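Class newsletter won't open on the Zavik page (still!)

Status: open again

Hi, me again. I closed this one on Tuesday and I shouldn't have, sorry.
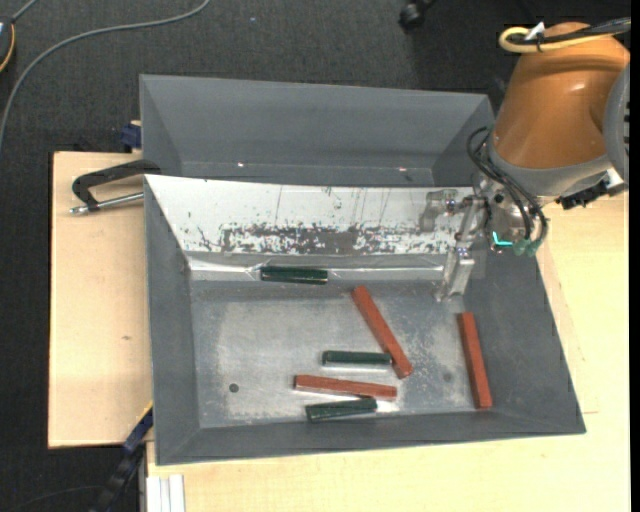 So the October newsletter for our class is back to giving parents a blank page when they tap the link. It opens fine on my classroom laptop, which is why I thought we were done, but 16 families have written to me and every one of them is on a phone.

What I've tried so far:

Saved the newsletter as a PDF again and uploaded it to Zavik under the same name. Blank.

Uploaded it under a new name, Ondrejka trip newsletter 2. Opened on my own phone! Then I added the link to the class page and it went blank again (I may have said a word I don't let the kids use).

Took out the big photos from the trip. The file went from 175 MB down to 2 MB, and I really thought that would do it. Loads faster on the laptop, still nothing on phones.

Turned off the Nultlow preview box in page settings. Now the phone asks if you want to download the file, and if you say yes it opens. That's better than blank, but a few grandparents got stuck at that step.

I also get a message when I save the page, "description over 4000 characters." My description is one line long, so I don't know what it's counting. Could the old newsletters be hiding in there somewhere? I did copy the page from last year's class.

Could someone on the Timis help desk look at the page itself? I've left the preview box off for now so families can at least download it. I'm teaching until 3:15 but I check messages at lunch, and I'm happy to try anything you send me. Please don't delete the old trip pages, the kids love going back to those!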